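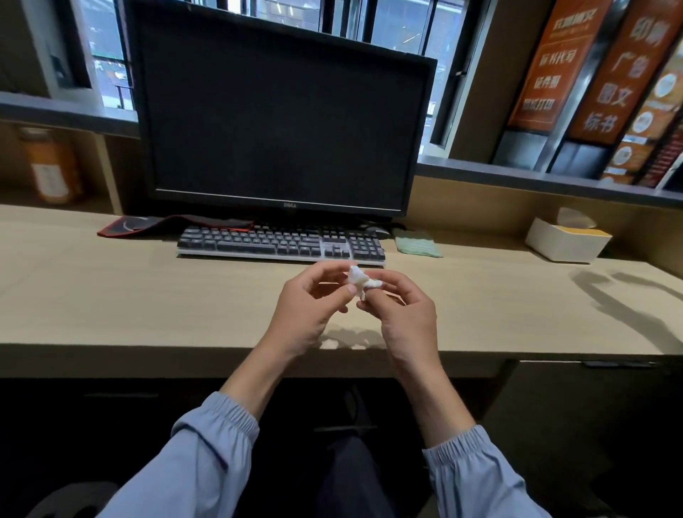
Tinemen Completes First Working Build of Prenatine, a Desk-Cleaning Arm Made in a Shared Workshop

WESTOV — Tinemen, the shared workshop on Grajales Street, announced today that its members have finished the first working build of Prenatine, a small robot arm designed to wipe down an ordinary office desk without first having to clear it. The arm was designed, cut, wired and programmed by members in their own time, with parts of the work carried out at home and the final assembly done on the workshop's main bench.

Prenatine clamps to the side of a desk and reaches across it. It holds a folded cloth, moves it over the surface in short strokes, and works its way past objects that normally stay where they are, such as a keyboard or a monitor stand. A second routine, still in testing, picks up light waste and drops it into a bin at the side.

The project began in May as a repair job. A member brought in a secondhand arm with two failed joints, and the group replaced the motors, then the wiring, then the base. By the time the shoulder bracket had been redrawn, very little of the original remained, and the members voted to treat the work as a new machine with its own name and its own bench.

Learning from hand work

The motion software in Prenatine is built on demonstrations by people. Members reviewed 693 short recordings of desks being cleaned by hand, each taken from the point of view of the person doing the cleaning. The recordings cover wiping with a cloth, handling tissue, and working near keyboards, cables and mouse pads. Each one was labeled by hand with the start and end of every stroke.

The group found that spills required the most attention. A thin liquid can be lifted in one pass, while a sticky one will smear if the cloth moves too fast or travels in the wrong direction. Prenatine now slows down when its camera reports a shiny patch on the desk, and it approaches that patch from the outside edge toward the middle. Droplets spread over a wide area are treated one at a time, starting with those farthest from the keyboard.

The position of the free hand also proved useful. Many people rest one hand on the desk while the other does the wiping. Prenatine has only one arm, and the early versions pushed hard enough to shift the clamp. A rubber foot was added beneath the base to take up the load.

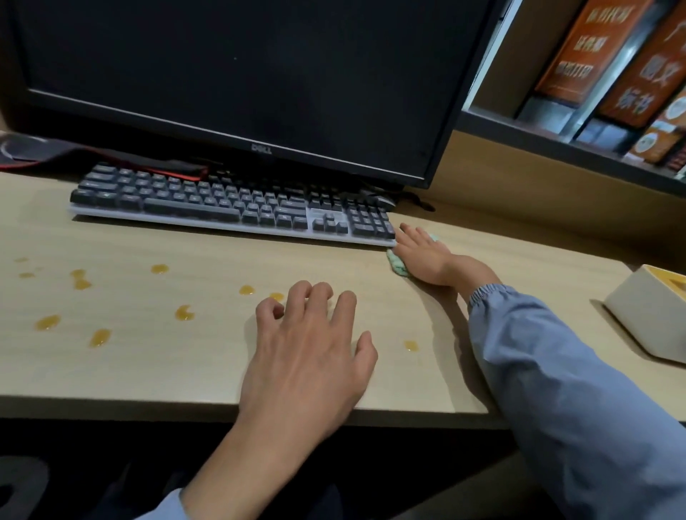
Wajid Shaikh said that the area next to the keyboard was the part of the desk he had worried about most, and that he would rather see the arm leave a strip uncleaned than have it press a damp cloth against the keys. He added that the current setting keeps to that rule, and that he would oppose any change to it until the force sensor has been replaced with a better one.

Construction

The frame of Prenatine is made of cut aluminum plate and printed plastic joints. The control board sits in a metal box under the clamp, with a fuse and a red stop button on the side facing the user. Power comes from a single supply fixed below the desk. The gripper has two fingers with soft pads, which can be exchanged without tools.

The gripper went through more changes than any other part. The first pads were too smooth to hold a folded cloth, and the second set held it so firmly that the cloth would not open again when released. The pads now in use were cast in the workshop's kitchen from silicone, in a mold printed by one of the members at home. Members who wish to copy the design should note that the mold must be left to stand for 22 hours before it is opened.

Cleaning a desk of standard size takes Prenatine 40 minutes, a figure that the group expects to bring down. Most of that time is spent checking positions between strokes. The arm stops when its camera loses sight of the desk edge and does not start again until the button on the base has been pressed.

Handling of light waste

The waste routine is at an earlier stage. Crumpled tissue has no fixed shape, and it can hide between the fingers of a gripper or a hand in a way that confuses the camera. Prenatine does well with a tissue that is lying in the open and less well with one that touches a cable or the side of a box.

"A tissue weighs almost nothing, so the motors tell you very little," said Tia Pearce of Tinemen, who leads the software work. "We have to judge the grip by eye — the arm's eye, that is — and we are still wrong too often. I would like to see 100 clean pickups in a row before we call that part finished."
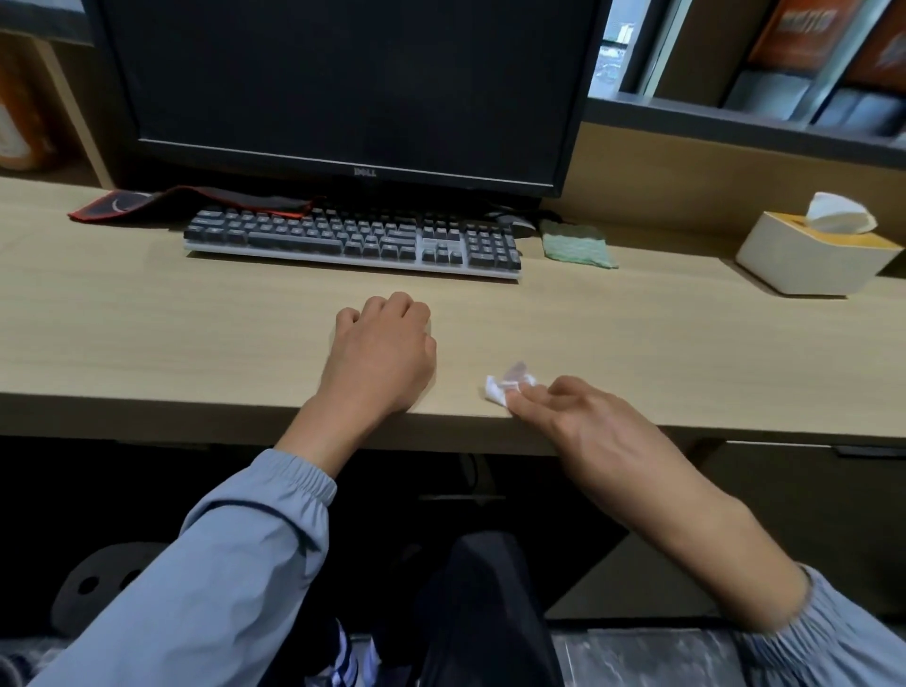
Crumpled white tissue held in the right hand near the front edge of a desk.

Plans and availability

Drawings, parts lists and software for the wiping routine will be made available free of charge to anyone who wishes to build the arm for personal use. The files for the waste routine will follow once testing is complete. Tinemen does not intend to sell finished arms and is not accepting orders.

Prenatine will be shown in operation at the workshop's open house on Sunday, starting at 2 p.m. Visitors may bring a keyboard of their own for the arm to work around. Children are welcome with an adult. Entry is free, and parking is available behind the building.

Builders who have already started on a similar arm are asked to bring their gripper pads for comparison, along with a note of the material used.

About Tinemen

Tinemen is a member-run workshop in Westov with facilities for woodwork, metalwork, electronics and 3D printing. It is open to members every evening and to the public at its open houses.

Media contact: Tia Pearce, Tinemen, Grajales Street, Westov. Requests to film the arm should be made at the front desk before the open house begins.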